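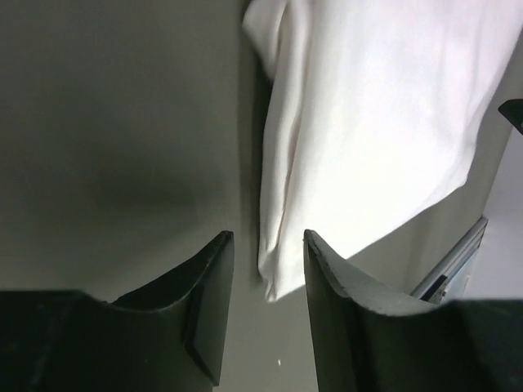
October 28, 2019 | By the Household Desk
2 min read

White cloths, again

Every fall somebody swears by a new way to keep white kitchen cloths white. The latest going around Kovthorpe is an overnight soak, followed by hanging each cloth by one end so it drops straight. I tried it on 16 cotton towels from Starnness, all with more than 44 washes behind them.

The tea stains got lighter. So did the ones I'd put through a plain hot wash, and I couldn't tell the two piles apart by daylight. Hanging by one end left me with a long crease down the side of most of them - the same crease I get from the back of a chair.

Dranitz sells a powder for this too. I haven't bought it and the box doesn't say what's in it. If you've used it for a few months, write in before the December issue, and please say how old your cloths were.

We use cookies to remember your newsletter settings. Accept | Manage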